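Last updated: September

From: Dolores Iwasaki
To: Folness Allotments & Households list
Subject: Re: carpet cleaning, Starkham Road flats

Sabine Gerlach wrote:
> Has anyone used Brandes for stair carpets? They quoted us 2,145 for
> the whole block, 6 landings plus the entrance. Seems steep to me.
> Also do they move furniture or do we have to?
> Sabine

Sabine – yes, used them twice at our end. Quote sounds high. Ours was 4 landings and came to nearly half that, though no entrance hall. Ask if they've put stain treatment in, they add it without saying and you can have it taken off.

Furniture: they'll shift chairs and small tables. Not wardrobes, not anything with stuff still in it. Bikes and prams you have to clear yourselves, and teh night before, they start early.
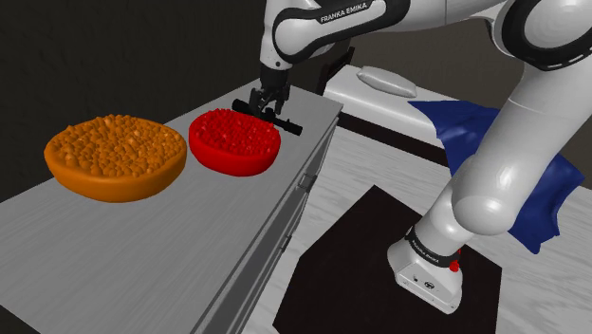
Image credit: Ako

Other thing – get the drying time in writing. We were told 4 hours, was more like 11, and people were walking on it by teatime. Doors open and heating on low helped a bit.

Would try one other firm before you sign. The Starkham lot did my sister's hall and she was happy, will dig out the number Thursday when I'm back at my desk. Don't let them do the mats in with the carpet price, ours shrank

Dolores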